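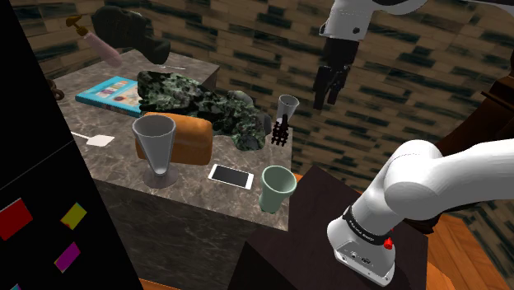
2 min read

Open day at Plirmont: questions we were asked, and some we asked ourselves
Jun 13, 2020

Is the kitchen real?
No. The marble island, the tiled wall and the arm are all computer-made. Visitors who come expecting a working kitchen should know this before they book a train.

So what is being demonstrated?
A single white Franka Emika arm with a two-finger gripper, in simulation, and a worktop full of things for it to pick up. Katherine Rengifo runs the session and talks over it. Ask her to pause. She will, but she won't offer.

Why would a kitchen have a camouflage garment next to a loaf of bread?
Plirmont says clutter makes the task harder. Perhaps. A smartphone, a blue book and a stemmed glass do give the arm a choice of shapes. They don't tell you how it would cope with your own sink on a bad morning.

Does it do the washing up?
We saw no evidence of that, and the programme doesn't claim it. Jozef Aerts asked twice.

I was told it had been run 1476 times. How many worked?
The leaflet gives the number of runs and leaves out the number of successes. We have asked for it. Arnout Hendriks has promised a reply by December.

What should I watch for?
The glasses. Bread is forgiving and a simulated glass costs nothing to drop. Ask what counts as a successful grasp, and how long the thing has to be held.

Can I choose the object?
At the 2 o'clock session, yes. In the morning they choose.

Can children come?
Yes, from age eight. Mine would be bored in ten minutes, as there is nothing to touch.

How many places are there?
40 per session. Book through Evelien Willems at the front desk. Parking is behind the Briment building and fills early.

Will there be a real arm next time?
"We hope so" was the answer. Nathalie Goossens has put it on the list of questions for the Grusunau visit.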